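Notes on suturing, part 5

Jun 5, 2022

I have spent most of this year's practice log on knots, and the entry angle has been neglected. Aroha Cartwright's handout at Livport gives it one line: the tip meets the tissue at a right angle, then the wrist turns along the curve of the needle. Pushing straight drags the hole wider — a common fault, and one I logged repeatedly in December.
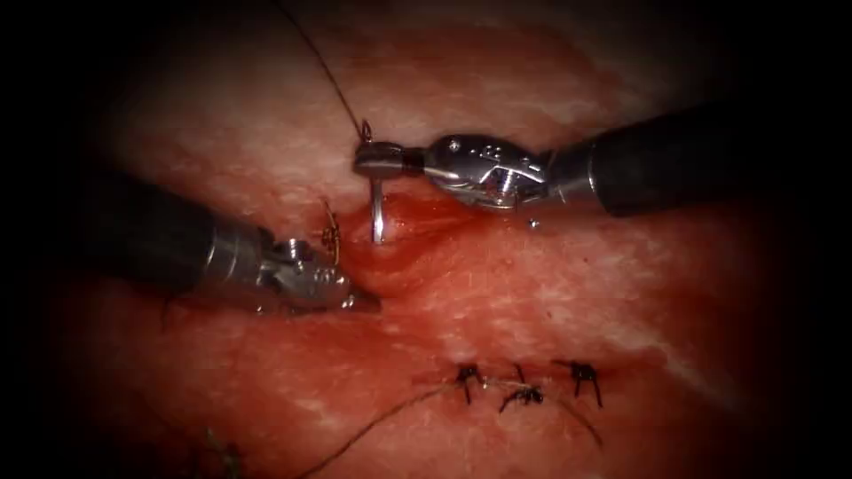
Curved needle at the puncture site, held near its upper end, tip down.

Where the driver grips the needle matters too. Close to the thread end, there is plenty of arc left to pass through, but the needle rotates more easily in the jaw. I now grip slightly farther forward and accept the shorter bite.

Thread slack is the other item. A small loop near the jaw can tighten into a kink on the pull-through, so I clear it first. Knot tension is next.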